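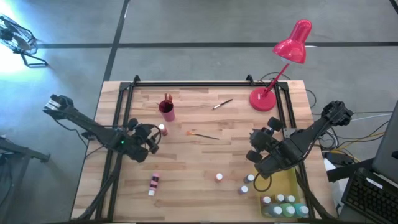
Art supplies are a tough test for a pair of robot arms, and that's why I enjoyed my Tuesday with the Trivau kit from Saarela so much. Paint bottles tip over. Brushes roll. The two arms share one frame above the table, and setup took me 64 minutes, cables included.

Saarela says each arm can lift up to 5 pounds - far more than any paintbrush needs! What I loved was how easy it is to change the layout and start over.
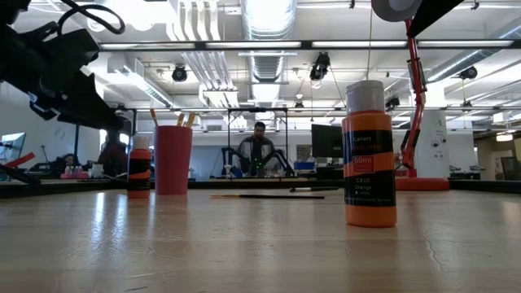

*Orange paint, a cup of brushes and one black arm reaching in.*

The manual runs 184 pages and needs a better index.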